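Sorting the small rakes with Ingvild Dalen

Ingvild Dalen keeps the play equipment for Nuvstead, a children's garden club that lends out toys and hand tools to families who don't want to store them. She took the job two years after the club opened. Before that she did inventory for Kauppinen, a hardware store.

"It's the same work," she said. "Things go out, things come back, and somebody has to put them where they belong."

The lending shelf holds 300 items at the moment. Most of them are small. The toy food goes out with the play kitchens and the rakes go out with the sandboxes, but they tend to come back in one bag. Dalen said she doesn't mind that as long as they come back.

Her method is to tip everything out on a flat surface and give each kind its own tray or bin. Food goes in white and garden tools go in teal. She settled on the colors the first summer and hasn't changed them.

"I tried labels," she said. "The kids peeled them off. A parent can remember a color."
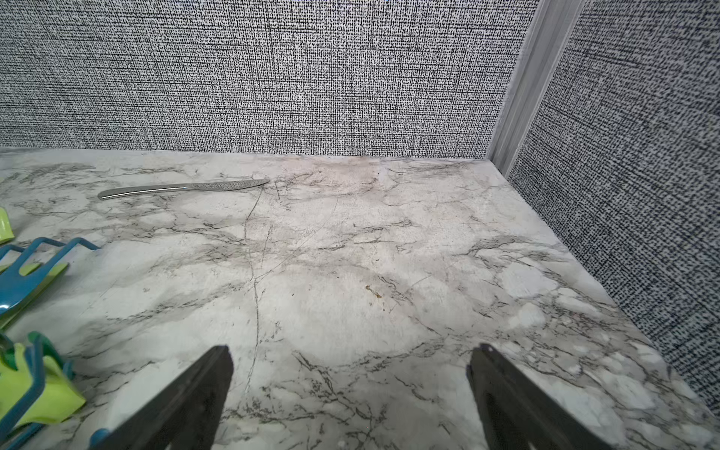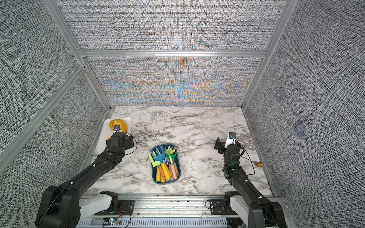
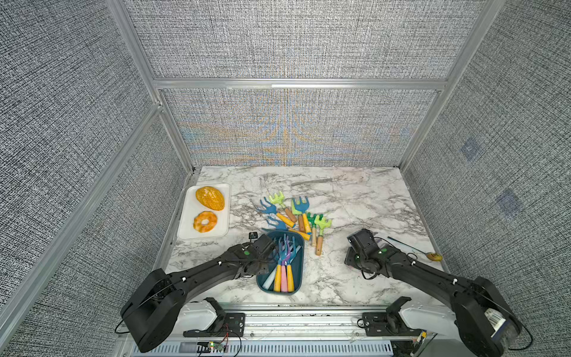
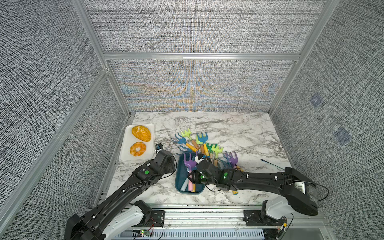
The rakes take longer than anything else. The heads catch on each other, and if they are dropped in any which way the bin fills up when it is half empty. Dalen lays them with the handles all pointing the same direction and the heads at one end. She does the long ones first and puts the short ones on top.

"People want to grab a handful and push," she said. "Then a tooth bends. I'd sooner spend the extra minute."

She checks the wooden handles for splinters and sands the bad ones. Loose heads go in a box for repair. The club used to order replacements from Brerel, but the handles were too thick for a three-year-old, and she now buys from Vonden.

Toy food is easier. She wipes it, lets it dry on a towel and puts it back. She keeps the bread and doughnuts together because that is how the children ask for them. Real flatware is another matter. Table knives and forks turn up in the returns every few weeks, and she keeps them in a drawer for families to claim.

"I have more forks than I own at home," she said.

The next large return is in September, when the sandboxes come in. Dalen would like a second table by then, and deeper bins for the long handles. She has asked for both and has been told she can have one. She is leaning toward the bins.

Recent
Sandbox covers: which size to borrow
How to return a play kitchen
Repair box: what we can and can't fix
September return dates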